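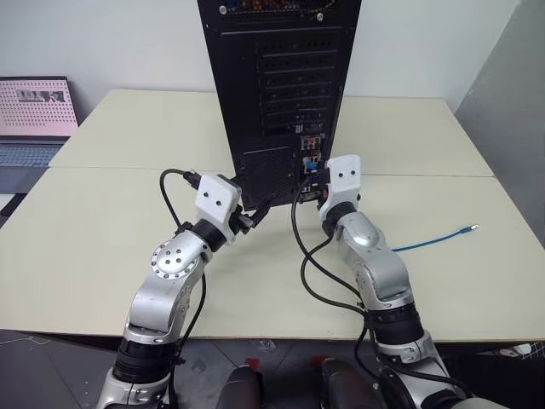

Flirnen replies set, v2

Political replies, collected from public comment threads on local and national politics. Short texts, mostly angry, some not. Labelled by hand for tone and for what the writer is arguing about.

Last changed 19th May.

What is in it

replies.csv - one reply per row
threads.csv - the post each reply hangs off, title and first paragraph only
labels.csv - two labels per reply, plus a third where the first two disagreed
notes.txt - odds and ends, read it before you complain

260 threads. 132 of them from the Fusimstead bypass row, which is a lot, I know. The rest is council tax, bus cuts, the Greltton by-election, and general moaning about parties.

Columns in replies.csv

id
thread_id
text - as posted, spelling left alone
depth - 0 is a direct reply, 1 is a reply to a reply, and so on
hour - hour of the day only, no date

Labels

Tone: civil, heated, abusive, can't tell.
Target: policy, party, politician, other commenter, voters in general, nothing in particular.

"Voters in general" was added late. Lots of people blame the electorate, and we'd been shoving it under "other commenter", which was wrong. Everything from before February has been gone over again, but a few may have slipped thruogh.

Sarcasm is a mess. "Well done the council, marvellous work" went down as heated if both labellers read it that way, otherwise can't tell. Don't trust it much.

How it was gathered

Jatoi export tool, default settings, then cleaned by script. Threads with fewer than 90 words in total thrown out. Usernames removed. Names of sitting politicians swapped for POL_A, POL_B etc, same letter all through one thread but not across threads. So POL_A in one thread isn't POL_A in the next. People keep tripping on this.

Deleted replies are missing, obviously. Moderators on the Greltton threads were much stricter, so abuse looks rarer there than it was. Do not write a paper saying Greltton is politer.

Known problems

- Some replies in the bypass threads are pasted twice by the same person. Left in. Filter on text if it bothers you.
- Apostrophes broken in part of threads.csv. Fix is on the list.
- depth goes wrong above 5, the export flattens it.
- labels.csv has a trailing comma on the header line, most readers cope.

Fine to use for

Teaching, tone classifiers, looking at how a row spreads down a thread.

Not for

Guessing how anyone votes. Tracking down who wrote what. If you recognise a writer, keep it to yourself and tell us the id so we can pull the row.

Licence

Free for research and teaching, say where you got it. Ask first for anything paid.

Changes

v2 - new target label, bypass threads added, hour column replaces full timestamp
v1 - first lot, don't use, the ids dont match

Corrections by pull request please, one file per request. Include the row id.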